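Taller compartido Gelter – Acta de la reunión de seguimiento del brazo Omton
Viernes, 7 de julio

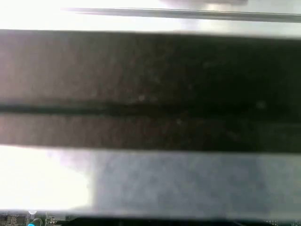

Vista de la cámara de muñeca: barra oscura con ranura longitudinal, fuera de foco; placa de circuito en la esquina inferior izquierda.

Preside: Aidan Carroll. Asistentes: 7.

1. Acta anterior
Aprobada sin cambios.

2. Cámara de muñeca
La barra queda demasiado cerca del objetivo y ocupa la parte central de la imagen. La zona inferior izquierda sale quemada. Se acuerda fijar la exposición a mano y ensayar un soporte más alto – impreso, con cuatro tornillos – antes de tocar el enfoque. La placa sigue entrando en cuadro por abajo; se recortará por software.

3. Cableado
El mazo de febrero se da por bueno. Queda pendiente el alivio de tensión en el codo. A. Carroll propone brida y funda trenzada. Aprobado.

4. Firmware
Se mantiene la rama Kinsella. El límite de velocidad de la muñeca pasa a 600 pasos por segundo hasta la próxima calibración. El registro de errores se guardará en el equipo del taller.

5. Compras
Reductora Prondance para la base: se pide segundo presupuesto. El tope de gasto del proyecto sigue en 3.250 euros.

6. Ruegos y preguntas
Se pide dejar libre el banco del fondo al terminar cada sesión. Sin más asuntos, se levanta la reunión.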